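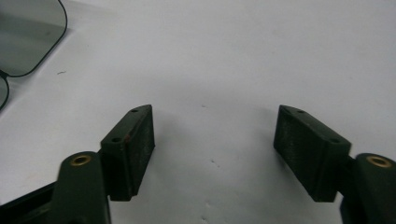

When will the memorial service for Osaze Omoregie be held?

The service will be held on 27 June 2019 at 3:00 P.M. in the chapel of Waltholm Funeral Home, with burial to follow at Rostami Hill Cemetery.

Waltholm Funeral Home has released the arrangements on behalf of the Omoregie family. Visitation will begin at 1:00 P.M. and continue until the hour of service. Obinna Eze, a longtime friend and former coworker, will officiate.

Mr. Omoregie worked for 23 years in the shipping office at Breltance, where he trained many of the clerks who are still employed there. He was also a member of the Vestis Men's Chorus, and members of the chorus will sing two hymns during the service.

The chapel seats 189 people. Additional seating will be provided in the east parlor, where the service may be heard over speakers. Parking is available behind the building, and 25 spaces nearest the side entrance are reserved for family and for guests who have difficulty walking.

The family requests that no flowers be sent. Memorial gifts may be made to the chorus music fund, and envelopes will be available at the registration desk. A marker will be placed at the grave in October. The guest book may be signed online or in person at the funeral home.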